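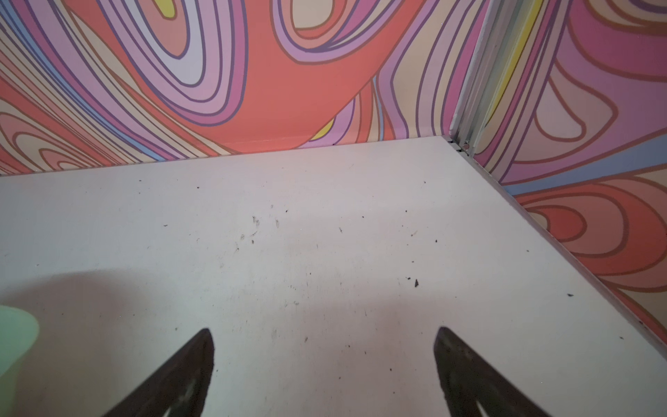 I am so in love with the swirls! Coral, lavender, powder blue, that little bit of yellow... I spent more than two evenings going back and forth with Svenja over whether it was too much for a work corner, and nope, it's perfect. The white surface was the right call too, even if it shows every crumb and speck (it does, I need to wipe it down again). Next up is a lamp. I'm thinking plain, Svenja says orange. We'll see on Wednesday!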